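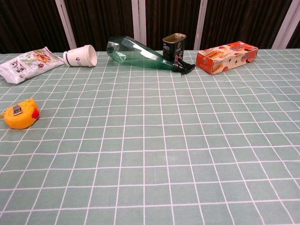 Progress report, Grotau Household Sorting Project
Prepared by Duván Condori for Nidia Salazar, Rivadeneyra Fund
Period covered: until the end of August

Dear Nidia,

I send you the report for the second part of the grant. I follow the same order as in the last report: first the work at the sorting table, after that the guide, the money, and what we plan for autumn. Milagros Cuervo checked the figures with me, and Zoila Huamán read the section about the packaging, where she knows much more than I do.

1. The work at the sorting table

The purpose of the table has not changed. People who live in the Grotau buildings come to the common room, we put ordinary household items in front of them, and they decide where each one should go: the paper bin, the plastics bin, the rest bin, or back to the cupboard for another use. We do not correct them while they are deciding. The discussion comes after.

The items are the kind that everybody has at home. A snack bag of white and silvery film, with roasted nuts and Chinese characters printed on it. A white paper cup with a dark blue stripe. A transparent green spray bottle. We keep the green tablecloth with the white grid for all sessions, and the items are laid in a row at the far side, so that the near side stays free for the person who is sorting. In the spring we used a darker cloth and the older residents told us that they could not see the small things on it. With the pale one we have had no complaint.

We changed one thing in the method. Before, the items were placed standing up, very orderly, like in a shop. Lok-yiu Liu proposed that we lay them on their side, as they would be when somebody empties a bag on the kitchen table. I was not convinced at first, but the residents now take the items in their hands more often, and they look for the recycling mark by themselves. We will continue in this way.

2. What we learned about the items

The snack bag is still the most difficult. The film is shiny, and many people believe that it is metal and ask for the metal bin, which we do not have. Others put it with the plastics. In our district it goes to the rest bin, because the local sorting plant does not accept mixed film. Zoila prepared a short explanation with a simple test: you crumple the bag, open the hand, and look if it opens again. The test is not perfect, but people remember it.

The paper cup is a surprise for almost everyone. They say "paper" immediately. When we explain that many cups of this type have a thin plastic layer inside, there is usually a little silence and then somebody asks about milk cartons. Milk cartons are not in our material yet. I would like to add them.

The spray bottle gives the best conversations. Most residents want to keep a bottle like this one and fill it again, for the plants or for ironing. We had not foreseen "use again" as such a popular answer, and in the first version of the answer sheet there was not enough space for it. The new sheet has its own column. Lok-yiu also added a line about never filling a bottle again if it had strong cleaning products in it – this was requested by two mothers in the morning group and I think they were right.

3. The printed guide

The guide is finished in two languages, Spanish and Chinese. We printed 1000 copies with Fevlow, who also printed our posters last year. The quality of the paper is good, but the green on the cover came darker than in the proof. Milagros spoke with them and they will correct it without cost if we print again.

The distribution is slower than planned. The guides for the first building are delivered door to door. For the other buildings we are waiting for permission from the administration to enter the staircases, and I have written to them again.

4. Money

In this period we spent 2188 from the materials budget. It covers the printing, the new answer sheets, the tablecloth and the bins for the common room. The receipts are in the folder that Milagros sent you. We had a small saving in transport, as Sokik lent us their storage room in the same street and we do not need to carry the bins across the district any more. I ask for your approval to move this saving to the printing line.

5. Problems

The evening group is small. The residents who work late arrive when we are already closing, and two sessions had to be canceled. We will try to start at 7:30 p.m. instead of 6.

The second problem is the language. Zoila and Lok-yiu cannot be present at every session, and when one of them is missing, a part of the group only listens. We are looking for one more person who speaks Cantonese.

6. Next steps

Until the next report we will add milk cartons and egg boxes to the items, finish the distribution of the guide, and visit the sorting plant with those residents who wish to come. The plant has accepted the visit but has not given us a date yet.

Please tell me if you need the answer sheets as copies or if the summary table is enough for you.

With kind regards,
Duván Condori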